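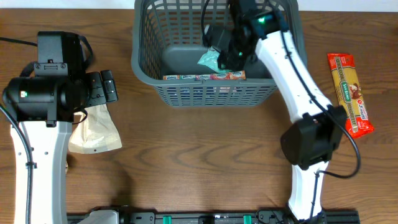 The small pack is sold to us as the sensible choice. It is supposed to stop us from eating too much, keep the food fresh, make packed lunches easy and save money for people who can't spend a lot at once. I have been hearing this for most of my adult life and I believe less of it every year. Take a long strip of snack packets like the one lying in the gray plastic basket, red and orange and green and white, with the same little oval logo over and over along its length. A strip like that is a nice bright thing to buy. It is also a lot of wrapper for the amount of food, and I think the person who buys it is paying for the wrapper and being told it is a favor.

I should say where I stand before I go on. I eat snacks. I am not writing as a person who lives on carrots, and I have no wish to tell other families what to put in a lunch bag. My complaint is with the reasons we are given. They sound good when you read them on a shelf card, and they get weaker the longer you look at them.

The portion story

The first reason is health. A small pack is a portion, the story goes, and a portion has an end, so you stop. Some people do stop. I have met them. But the idea that a seal and a crimped edge will do the work of self-control seems to me a very large claim to hang on a very small bag. If you want a second one, it is attached to the first one. You don't have to get a bowl. You don't have to feel that you are reaching into the big bag again. Each new pack comes with a clean start, and I suspect that for plenty of us the clean start is the trouble.

Jiturell, whose crackers are in most of the stores where I live, prints "just enough" on the front of its mini packs. Enough for whom? A child of six and a man who unloads trucks are handed the same bag. I wrote to ask how the size was picked and got a friendly reply about listening to customers and a coupon for more crackers. I used the coupon. The question is still open as far as I'm concerned. My guess is that the size was picked to land on a certain price, and the words on the front came later.

I'd be happy to be proved wrong on this. Show me people eating at home over a long stretch, with the big bag and the small bags both in the cupboard, and no one standing over them with a clipboard. What I usually see quoted is an afternoon in a room with strangers, where everybody is on their best behavior. I would eat one small bag in a room like that too.

The money story

The second reason is price, and this one bothers me more because it is aimed at people who have less to spend. A small pack costs less than a large one, so it is called affordable. That word is doing a lot of work. At the market hall in Plirstead last June I stood in front of the Potura corn snacks and did the sums on the back of a receipt. The big bag held 600 grams. To get that same weight in the small packs I would have paid almost double. The small packs were stacked at the front under a sign that said "Value."

Now, I know the answer to this. Someone with only a few coins left before payday can't buy the big bag, whatever it costs by weight, and taking the small pack away does them no good at all. I accept that. What I don't accept is the sign. Call it handy, call it small, put a cartoon on it. Don't call it value when it is the worst value in the aisle, and don't print the price by weight in gray type so tiny that I have to take my glasses off and hold my nose against the shelf. 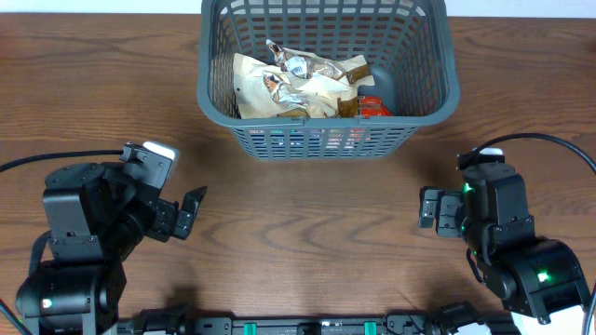 The stores could fix this in a morning if they cared to. The price by weight could be printed as large as the price itself, in the same color and in the same units for every size. I have seen a small pack priced per packet and the big bag next to it priced per 100 grams, and you would need a pencil and some patience to compare the two. When I raised it at the counter I was told that the labels come from the head office. I'm sure they do. Everything I don't like in a store seems to come from the head office, and I have yet to meet a person who works there.

There is also the shrinking. A pack stays the same height, the picture on the front gets bigger, and the number in the corner goes down. With a large bag, people tend to notice. They remember that it used to last the week. With a small pack the loss is a few pieces, and who keeps track of a few pieces? A grocery chain called Rao put up posters last winter boasting that it had held the price of 200 snack lines. Good for them, I thought, and then I wondered why the poster said nothing about whether it had held the weights. I went in and asked. The young woman at the desk said it was a great question, and I have learned that this means there won't be an answer.

The freshness story

The third reason is that small packs keep food fresh and so less of it gets thrown out. I will give this one half a point. A big bag of something crisp does go soft if you leave it open, and if you live alone and snack once a week then small packs may well save you some waste. For everyone else there is the clothespin. My mother closed every bag in her kitchen with a clothespin and I can't remember eating a stale chip until I moved out and started doing things my own way. Jars work too. So does a rubber band, or folding the top over and putting a can of beans on it.

What gets left out of the freshness story is the other waste, the kind that goes in the trash as soon as the pack is opened. A family of 4 that gives each person one small pack on each school and work day is going to get through more than 900 wrappers in a year, and that is before weekends and visitors. One big bag a week, shared out, is 52. I would like to see those two numbers side by side on a poster.

I am told that the new wrappers can be recycled. Perhaps they can, somewhere, by someone, if they are clean and sorted and carried to the right bin in the right town. Where I live the leaflet from the city says no crinkly plastic, no shiny plastic, and nothing smaller than my hand, which rules out every snack pack ever made. The little arrows on the back of the pack don't mention my leaflet. They go round and round and make me feel better for as long as it takes to walk to the trash can. I'd trust the arrows more if the company that prints them had to take the wrapper back.
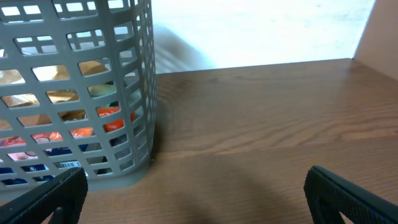 What I would settle for

I don't want the small pack banned. Bans on this kind of thing are usually badly written, and the first people to pay for them are the ones at the bottom. A long car trip with children is a fair case for small packs, and so is a hospital vending machine. There will be others that I haven't thought of, and I am sure readers will write in with them.

I would settle for plain labels. Put the price by weight in big type. When the weight goes down, say so on the front of the pack for half a year, with the old number next to the new one. If a pack can only be recycled in certain places, then the arrows should come off everywhere else. And "just enough" and "value" should be kept for times when the maker can show what they mean.

The makers will say that shoppers don't read labels anyway. I have heard this from people who spend a great deal of money deciding what goes on the label, so I don't think they believe it. They know we read the big words. They also know we are tired, it is a quarter to six, there is a child hanging off the cart, and the bright strip is right there at hand height.

In the meantime I buy the big bag and I have gone back to clothespins. It hasn't made me any thinner. I still eat more than a portion, whatever a portion is, but I have stopped paying extra to be told when to stop, and there is a good deal less crackling when I take out the trash.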